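Chapter 6
A Place for Every Pencil

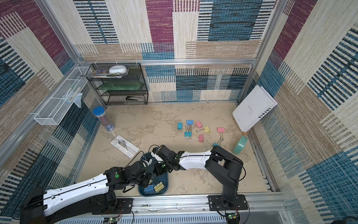 Figure 6.1 Desk supplies beside a three-tier wire shelf, with papers on the top tier and a stapler on the bottom one.

Think of the last time you needed a stapler in a hurry. Did you know where to reach? Small storage is one of the most satisfying parts of home organization, and you can start with things you already own!

Look at how much a black mesh shelf can do in Figure 6.1. Papers and magazines lie flat in one stack, and each tier below has room for something else. The pencils stand in a clear canister with a blue lid – you can spot them from across a room. A wire basket on the wall takes up no floor at all.

In this chapter you will sort a desk of your own, first by how often you use each item and then by its shape. Flat things stack, long things stand, and rolls of tape need a spot where they can't wander off. You will also meet the Clelby study, in which 424 students kept a week-long log of every item they went looking for. Bring 2 empty jars to class on Saturday – any size will do.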